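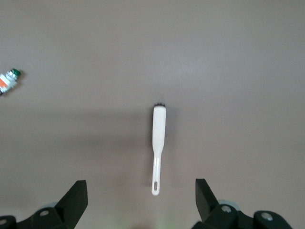
The Ullorach bench kit is a two-finger gripper, a wrist camera and the mounting hardware to put both on a small arm. It is sold to labs and light assembly shops that want to start with hand-sized goods before they spend on anything larger. A slim white brush handle lying between the open fingertips is typical of the work: long, narrow, and glossy enough that lighting matters. Plan the table along with the arm. A plain matte top in pale gray keeps white plastic readable without throwing glare back at the camera.

## What to budget for

| Item | Price |
|---|---|
| Bench kit, complete | $3,325 |
| Spare fingertip pads, pair | $50 |

The arm and controller are not included. If you already run a Vustis or Tian controller, the kit plugs in with the standard cable. For a Retosa arm you need the adapter plate, quoted separately -- ask before you order, as the bolt pattern changed between versions.

## Planning notes

- Allow 12 working days for delivery.
- Buy one spare pair of pads with the first order. Shops running the kit every day go through them.
- Set aside money for sample parts. Buyers tend to leave this out, and then test on whatever is in the drawer.
- Fix the lighting before you tune grip settings.
- Pads can be changed at the bench with a small screwdriver. Wrist camera repairs come back to us.

## Ordering

Prices were last checked in January 2021 and hold until the end of April. Part number for the complete kit is 1973. Schools can ask for a split invoice, with the kit and spares billed separately.

Quotes and lead times: Yuk-lan Mak. Mounting and adapter questions: Faraji Rweyemamu -- please have your arm model and controller version ready.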